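Home | Workshops | Gallery | Getting here | Contact

Back room at Plekell: a gallery

Statano Studio Notes
July 23, 2026
Reading time: 3 minutes

We have had the back room at Plekell since November. It is a single room with white walls and a plank floor, on the same corridor as the Pamura print shop, and the rent includes heating and use of the kitchen. Several people have written to ask what it looks like before booking a day in it, so this page is a short set of pictures with notes.

The room is let by the day or the half day. Most bookings are for work that needs a clear tabletop and a plain wall: small-object photography, sorting and labelling, bench practice, and the odd sewing group. The Blöndal room upstairs is larger and has more daylight, but the stairs are steep and there is no lift. If you are bringing anything heavy, ask for the back room.

The pictures are in no special order.

The table and the wall

The white table stands with its far edge against the wall, which is how we leave it between bookings. Drinks go along the far edge: a short white cup or jar, a water bottle with a yellow cap and a larger clear bottle with a red loop handle. That keeps the front of the top free for work. The black folding chair on the left has a padded seat, and office chairs are kept over on the other side. The power strip is on the floor on the right, so plan your cables from that end. White shows marks, so please use a mat for glue, ink or cutting. The table can be moved out from the wall by two people. Put it back when you finish. 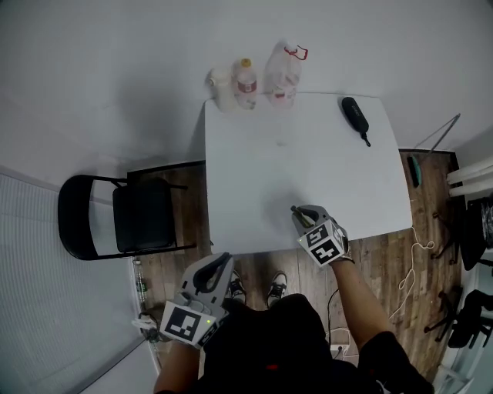 The walls

The walls are painted white and we touch them up when they need it. Nothing may be fixed to them with nails, screws or strong tape. Low-tack tape is fine for paper, and we can lend a roll. For a coloured background, bring your own cloth or card and something to hang it from. People who photograph small things tell us the plain wall saves them a good deal of setting up.

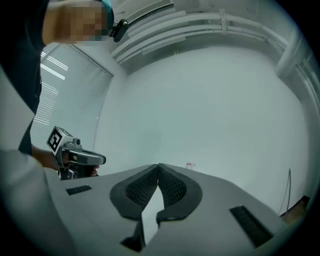
Hand tools at work in the back room, with the white wall behind.

Booking and practical notes

A half day is 5 hours, including your setting up and clearing away. We need 3 days' notice for a new booking and the same for a cancellation. The room is 19 square metres, and it gets crowded with more than five people in it.

Some 300 bookings have gone through Plekell since we took on both rooms, and the things most often left behind are chargers and water bottles. We keep them on the shelf by the front door for a month.

The floor should be swept before you go. Coil up any leads you have brought and check under the table, where small things tend to roll. Glass and plastic go in separate bins in the corridor. Brushes and cloths belonging to the room stay in the room.

Parking is in the yard behind Pamura. Use the side gate, and shut it after you. More pictures of the Blöndal room will go up once the painting there is finished.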